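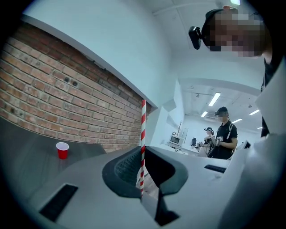 Almofada em U, com textura que lembra malha, e um canudo listrado; ao fundo, o copo vermelho.

Dicas de oficina: garras de mão que não esmagam o canudo

O canudo é o objeto mais cruel que se pode dar a uma garra. Pesa quase nada, rola quando quer e denuncia qualquer excesso de força com um vinco que fica para sempre. Na oficina compartilhada gastamos 13 deles numa tarde de março, e o Ermanno D'Amico ainda queria tomar refrigerante com um.

Sobre a almofada
A superfície interna precisa de textura. Borracha lisa segura bem no primeiro dia; depois junta pó e vira pista de patinação. Passe um pano úmido antes de cada sessão e deixe secar. Álcool, só pouco: a nossa primeira almofada ficou com cara de uva-passa.

Se imprimir a peça em material flexível, comece com 70% da velocidade habitual. O perfil que a Genalyn Espiritu deixou salvo como "rápido_final_2" não é rápido nem final.

Sobre a força
Aperte o parafuso de curso até o canudo parar de escorregar e volte um quarto de volta. Quem pula a segunda parte fica com um canudo chato. Teste com ele em pé e depois deitado, que é outra conversa.

Um copo plástico vazio é o segundo teste. Deixe-o longe do canudo, para a garra não derrubar os dois de uma vez (ela tem talento para isso). Copo cheio, só quando alguém mais corajoso assinar embaixo.

Sobre os cabos
Prenda-os ao cabo da garra com velcro e deixe folga no punho. Abraçadeira de náilon é linda até a hora de trocar um conector. Com 600 mm de fio sobra para girar a mão; com mais, você laça a cadeira do vizinho.

Sobre a mesa
Tampo escuro e fosco ajuda a enxergar canudo claro e esconde parafuso preto. Guarde os parafusos num potinho com tampa. O Maxence Arnaud usa a tampa como potinho e o potinho para café, e a bancada dele dá o resultado que se imagina.

Canudo de papel amolece com mão suada. Troque quando a ponta abrir.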